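A morning at the Jatbridge open day

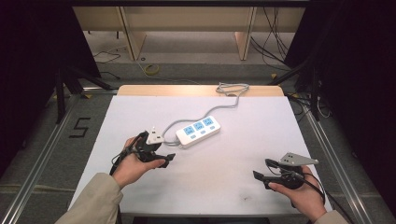

Plug held in the left gripper, power strip on the table at Jatbridge.

I had wanted to get inside Jatbridge ever since a friend forwarded me their newsletter in December, so when the open day sign-up went live I grabbed a spot before I had even checked the train times. Dedness is a long ride from my place (two changes, one of them on a freezing platform), and it was worth every minute!

Jatbridge collects examples for robots to learn from. People hold a gripper in each hand and do ordinary jobs with them, over and over, and the recordings go off to train a learning system. I knew that much going in. What I hadn't pictured was how homey the jobs are. Plugs and power strips! I think I expected car parts.

The tour group was 12 people, and we were split between the upstairs talk and the work floor. I got the floor first, lucky me. The stations are white tables with curtains between them, and we stayed longest at the one with the power strip. It's a white strip with three light-blue socket panels, set down at an angle, and the operator works it with two black hand-held grippers, each with its own cable running off. You hold a plug in the fingers of one gripper and suddenly a thing you've done your whole life without thinking needs planning. Which way is the plug facing? Where is the cord going to pull?

The cords were what got me. Our guide said the cable gives them more trouble than the socket, as it lies differently every time, and they want it that way. Between takes the operators move the strip, turn it, and drop the cable however it falls. A system that has only seen one tidy layout learns one tidy layout. The set we were watching stood at 1,154 takes that morning, and the guide reeled that off as if it were a small number.

They keep the clumsy takes too, which I loved. If a plug slips and the operator recovers, that goes in with a label of its own. If the operator gives up and starts over, it goes in a different pile. Someone in our group asked who decides, and the answer was the operator, right then, before the next take starts.

Then we got to try! Visitors had a practice table, nothing recorded. I had 17 tries in my slot and got the plug seated on nine of them. My left hand was hopeless. The grippers are easy enough to close, but you lose the little bit of feel you'd have in your fingertips, and I kept looking from the side to check whether the prongs were lined up.

The upstairs talk was on Zostex, their in-house review program, where a second person watches each take and trims the dead time at the start and end. It ran long and the slides were small, but the side-by-side playback of two operators doing the same job was terrific. One went straight in. The other nudged the strip first to square it up, every single time. Both count as good.

Lunch was sandwiches in the lobby. I skipped the second talk and went back down to the floor to watch more plugs.

If you're going next year, take the bus from Dedness station to the Conneely stop and use the side entrance. Sign up early for the practice table, as the slots went fast, and wear something with sleeves you can push up.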